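Projects > Sports Media > Term Reports

2022-12-23
Kirsty Gourlay and Lamisi Nutsugah

Commentary Delay in Remote Production of College Volleyball Streams

1. Background

Most small colleges that stream volleyball no longer send a full crew to the gym. Cameras and one technician stay on site, and the director, the graphics operator and both announcers work from somewhere else. The announcers call the match from a return video feed, which reaches them late. Their voices then travel back to the switcher and arrive later still. If the two delays are not matched at the output, viewers hear a call that does not fit the play.

Volleyball is a hard case. A rally can turn on three contacts in under two seconds, and the crowd reacts on the last one. In football or baseball there is time between plays for the commentary to catch up. In volleyball a late call runs into the next serve.

This report covers the fall season of the Purves College women's team. The streams were produced under the Fedeo student sports label, with play-by-play by Nobuhle Rampersad and analysis by Hannelore Reinholz. Our advisor was Şükran Saraç.

2. Equipment and signal path

Program video left the gym over a wired campus connection. The return feed to the announcers was a reduced-size copy of the same program, sent through a Billby encoder. Commentary audio came back on a separate channel into a Wemico mixer at the switcher, where natural sound from the court microphones was added. Nothing in this chain carried a shared clock, so alignment was set by ear before each match and then left alone.

The announcers worked from separate rooms. They used headsets with the microphone on a short boom, and each heard the other on a direct line that did not pass through the mixer. That line was faster than the return feed, which led to a problem described in section 4. 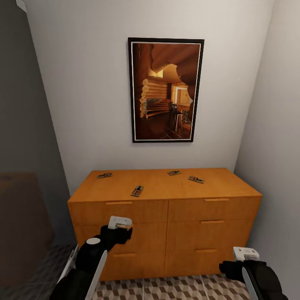 Talkback from the director was placed in the left ear only. Program sound was placed in the right. Reinholz asked for the reverse after the first match, and her headset was rewired accordingly.

3. Method

We recorded 24 sets as separate tracks: court sound, each announcer, and the finished program. For each scoring play we marked the moment the ball landed or was called dead, using the court track together with the video, and then the first spoken word that identified the result. The difference is the call offset. Plays on which the announcers were already in the middle of another subject were dropped, as were plays under video review. This left 459 usable points.

One of us did all of the first marking. The other repeated a portion of it without seeing the earlier marks. Disagreements were small except on net violations, where it is often unclear from the sound when play stopped. We kept the referee's whistle as the reference in those cases.

4. Results

The median call offset with the default settings was 800 milliseconds. Offsets above 2,000 milliseconds occurred almost entirely on block touches and on balls landing near the far sideline, where the reduced return picture made the result hard to read. Rampersad tended to wait for the line judge's flag before committing – a sound habit in the gym, but one that adds to the delay when the flag itself arrives late.

The direct line between the announcers produced a second effect. When Rampersad called a kill, Reinholz heard the word before her own return feed showed the ball down. On several points she began her comment early and then stopped. After the October matches we delayed the direct line to match the return feed, and these false starts became less frequent. The announcers reported that conversation between points felt slower, and both wanted the shorter delay back during timeouts.

Delaying the program video at the output brought the calls closer to the play, but it also put the stream further behind the live scoring page. Parents watching with both open noticed this and wrote in.

5. Limits

The sample covers one team, one gym and one pair of announcers. We did not control for match situation, and late-set points may be called faster. Network conditions were logged only at the start of each match – any drift after that is not in our figures.

6. Recommendations for next season

Set the output delay from a clap test recorded at the net and at both end lines. Give the play-by-play announcer a second return showing only the wide camera. Keep the direct line matched during play, with a switch at the mixer for timeouts. The line judges' flags should be included in the camera plan, which at present assigns no camera to the far corner.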